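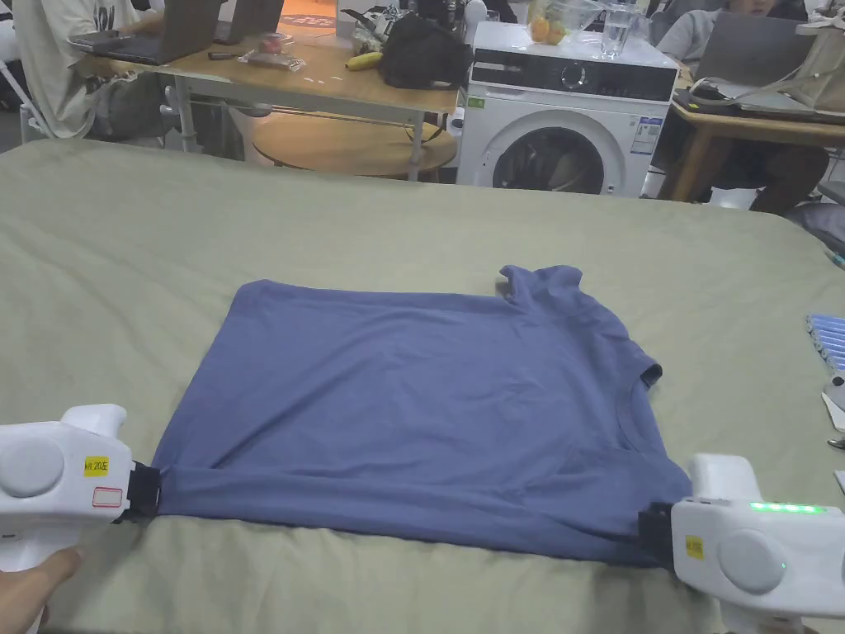 Comment from Brutlow on the last batch was that the fold demos are too fast at the hem: the policy learns the lift and skips the grasp, so could we hold still for a moment after closing before anything moves. Agreed. Applies to both hands, every episode from now on.

18 Jul 2021

Shirt folding, handheld grippers, kit 202E. Blue tee, short sleeves, laid sideways on the green sheet, collar to the right. Both jaws close on the bottom hem, one at each corner, before the first fold. Light tension only. If the hem is pulled hard the chest creases and the shirt has to be laid out again.

Target for this garment is 54 episodes. Old script closed and lifted in one motion. New script: close, hold 900 ms, lift. Trim the start of each file to no more than 2000 ms before first contact.

Open points:
- Satedano wants the sleeves tucked before the hem fold. Not doing it for this set. Mixed orders in one set gave us trouble with the towels.
- Left and right streams drift apart in long takes. Resync every 2 episodes until the Ramach firmware is in.
- Abu Hammour asked for failed grasps to be kept. Keep them, tag "slip", separate folder. Do not count toward the 54.
- Wrist angle: keep the jaws low and near parallel to the table. Steep approaches pinch the sheet along with the shirt.

Spare batteries stay on the right side of the sheet, clear of the sleeve.

Long sleeves not before October. Next entry: same shirt, collar to the left.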